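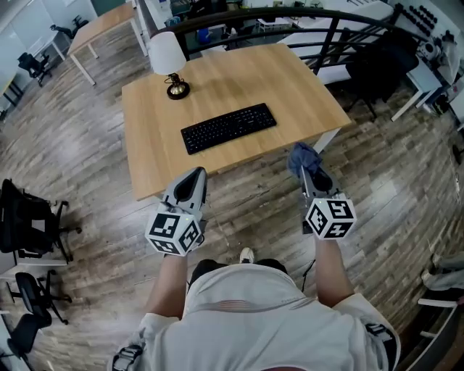
Vol. 2, No. 40

Archives > Vastura Office List > Furniture and Upkeep > Desk wiping, cloths and lamp shades

Print this message | E-mail this message

From: Edmund Kubiak
To: Vastura office list
Date: Feb 19, 2021
Subject: Re: Desk wiping, cloths and lamp shades

Ulises asked about the desks and I said I would write it up for the list. His message is quoted first and my answers come after.

> Ulises Mamani wrote:
>
> I have taken over the desks on the pendant light side and I have
> a few questions before I do anything wrong. The tops look like
> bare wood to me. Can they be wiped with a wet cloth or does it
> have to be dry? I found a bottle of Voß surface spray under the
> sink and I don't know what it is for.
>
> Second thing, do we move the keyboard and the lamp off the desk
> or wipe around them? One of the people I share with says wipe
> around, and the line of dust behind his keyboard tells you how
> that works.
>
> Third, the white lamp shades. Mine has a gray band of dust along
> the top rim. I rubbed it with a cloth and made it worse.
>
> Also, which cloths are we supposed to use? There are at least
> three kinds in the drawer.
>
> Ulises

The tops are oiled wood, all of the Stoltier desks are, the ones with the white legs. They take a damp cloth but not a wet one. Rinse it, wring it until it stops dripping, then wring it again. Wipe with the grain, from the back edge toward the chair, and go over it a second time with a dry cloth. If you leave water standing near the front edge the grain comes up and it feels rough under your wrists. Two desks by the window went that way last July and we had to sand them by hand.

Leave the Voß spray under the sink. It is for the kitchen counter. On the desks it leaves a film that shows every sleeve mark, and it takes several rounds of plain water to get it off again.

Keyboards: pick it up and put it on the chair. Not on the floor. If it has a cable, unplug it at the computer end. Turn it upside down over the waste basket and tap the back with your palm a few times before you put it down. Then use a cloth folded to a narrow edge and run it between the rows. Barely damp. Don't spray anything into the keys. The black ones show dust more than the white ones did, so they look worse than they are.

Lamps: the small table lamps with the white drum shade are the fussy part. Switch it off and let the bulb cool. Lift it by the neck, never by the shade, or the ring inside works loose and the shade sits crooked from then on. The black base collects a ring of dust where it meets the wood, so wipe under it as well. The brass colored neck only needs a dry cloth. Anything wet leaves spots on it.

For the shade itself don't use a cloth at all until the loose dust is gone. Rubbing pushes it into the material, and I think that is how you got the gray band. Use the soft brush from the drawer, or a lint roller, top to bottom, turning the shade as you go. If a mark is left after that, a dry white cloth. Don't use a blue one on a white shade. I have had color come off on one.

Cloths: the blue ones are for desks and keyboards. The thin yellow ones are for the kitchen. The striped ones came with somebody's monitor and can be used on screens only. When you pick up a blue one, look at it first. If it has been left in a bunch it has probably got crumbs in the folds, and you will drag those across the wood. Shake it out over the sink, fold it in four, and turn it to a clean side for each desk. After four desks it goes in the wash bag.

Wash them without softener. Softener stops them from picking up dust. The Wukent ones shrink a little in a hot wash but they work the same afterward.

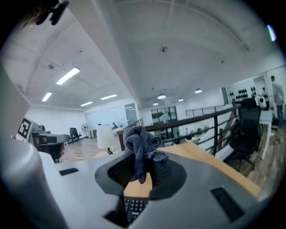
Triin Lūse wrote to me separately that the folding makes less difference than I think, and that what matters is how many cloths you take with you. She brings a stack, uses a fresh one at every desk, and never turns any of them over. It makes more laundry. Her row does look good, I have to say, so if you prefer her way go ahead, as long as the used ones get to the wash bag and don't end up back in the drawer.

She also does the lamps before the desktops, so that whatever comes down off the shade gets wiped up with the rest. I had been doing it the other way around. I have switched.

On supplies, we had 400 cloths delivered in the big box and there is no need to save them. Gerd Hollmann has the key to the supply closet. Ask him, or leave a note on the door if he is out. The brushes are down to two and I have put in for more. Please don't take a brush home with you.

Things I still don't have an answer for:

- The rings on the long table near the back wall. They are too light to be coffee. Mineral oil helped on one of them and did nothing for the others.

- Whether the desks need oil again this year. The can says every twelve months but the tops by the wall still bead water. Hala Saliba has the rest of the can and says it has gone thick.

- Felt pads for the lamp bases. The ones I bought were too big and stuck out past the edge. If you know a shop that sells smaller round ones, send me the name off list.

Ulises, try the brush on that shade first and tell me if the band comes off. There is a spare shade in the closet, on the top shelf behind the paper towels, but it is the only one.

Edmund

Previous message: Desk wiping, cloths and lamp shades (Ulises Mamani)

Contact the list owner | Copyright Vastura office list | Back to top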